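Skitow simulated kitchen cell – setup and maintenance notes

Maintainer: Kirsty Hebden
Render configuration and wrist view: Salim Muli
Last revised: June 2, 2020

Scope

Notes for whoever keeps the Skitow cell running. The cell is one simulated arm with a gripper in a kitchen. The set holds 676 episodes. Policy training is documented in the Barasa repository.

Arm and side view

The base pose is stored in cell.cfg and loaded at reset. Do not edit it by hand – run place_base and let it write the file. After any base change, load the block task and stop with the block held over the marble counter. The side view should show the forearm reaching toward the stove, with the elbow joint and the black finger both in view. If the elbow hides the block, move the side camera and leave the base alone. 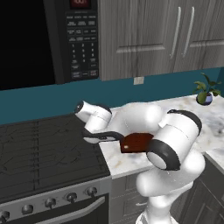
Wrist view

The wrist camera is parented to the gripper body and takes its tilt from it. A tilted room is normal. Two things to check after a reload:

Both fingers must be visible, one on each side, with the gripper base along the lower edge.

The keyboard must lie between the fingers when the arm stops at the keyboard waypoint. If it sits to one side, the mount offset was lost. Restore wrist_offset from the last good config and reload.

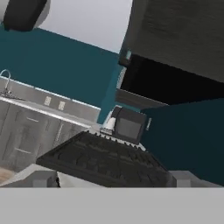 Wrist view, keyboard task. Monitor on the desk beyond the keyboard, kitchen counter at left.

Known faults

Held object jitters: contact solver iterations were reset to the default. Set to 92.

Object drops through the countertop: collision mesh missing. Rebuild with make_collision, then clear the cache.

Joint log stops at 3,738 steps: old logger build. Update the logger; episodes already written are usable up to the last step.

Routine

Run the reset test (1,000 resets) after each physics update. Send failures to Bakari Kimaro with the seed and the config file. The next config freeze is in July.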